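Séance 5 -- Gestion des stocks : le réapprovisionnement à point de commande

Rappel : le stock de sécurité couvre les variations de la demande pendant le délai de livraison. Il ne sert pas à rattraper une erreur d'inventaire.

**Cas Trarkside**

- consommation : 200 pièces par semaine
- délai du fournisseur (Budport) : 5 semaines
- stock de sécurité : 26 pièces
- point de commande : 200 × 5 + 26 = **1026 pièces**

À refaire pour un délai de 6 semaines, même stock de sécurité.

Système à deux bacs : on puise dans le premier; l'entame du second déclenche la commande. 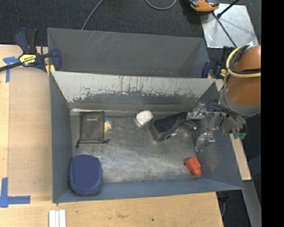
Une étudiante objecte que le second bac devrait alors contenir les 1026 pièces -- c'est exact, sécurité comprise.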